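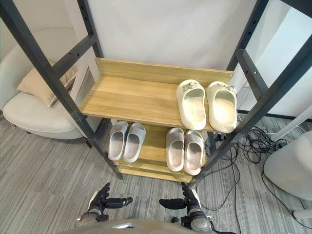
Saltthorpe Shoe Rack Set

Photos and notes on putting household footwear away on open racks. The set covers one rack type: a black metal frame with light wood shelves, the upper one with a raised back board.

Contents
161 photos, JPEG
notes.csv, one row per photo
layouts.txt, the 4 shelf layouts in use
CHANGES

Footwear
Slides only in this release. Boots and lace-ups were left out – they need a taller gap between shelves and will go in a separate set called Lacson.

Placement rules
Pairs stay together, left shoe on the left. Toes go to the back, heels to the front. A slight angle is fine. Pairs with an ornament on the strap go on the upper shelf and plain ones go below. Part of a shelf may be left bare.

Columns in notes.csv
photo, layout, shelf, color, strap, remarks
Color is the everyday name (cream, gray). Strap is either plain or ornament. Use one row even when a photo has several pairs, and separate the values with a semicolon.

Known problems
23 rows have no shelf value. Light gray and cream were mixed up in the first version of the notes. Kamol Tanasarn corrected these in January – please use the current file.

Contact
Zainab Danladi keeps the notes. Send corrections with the photo number and the column name.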